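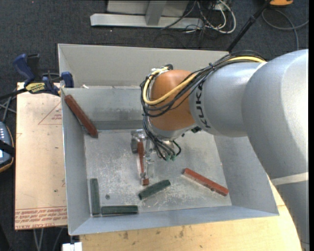

Bin picking, learning by examples

On this page we collect pictures from the Trodow cell, where we gather grasps for our learning system. Each attempt is saved with a label, good or failed, and both kinds are useful for the training.

The metal bin holds narrow blocks in two colours, reddish-brown and dark green. One reddish-brown block is at the gripper, standing almost straight. Blocks that lean on the wall are the harder ones to learn.

We change the layout by hand after every 13 attempts.

Page kept by Finlay Baird, Bridach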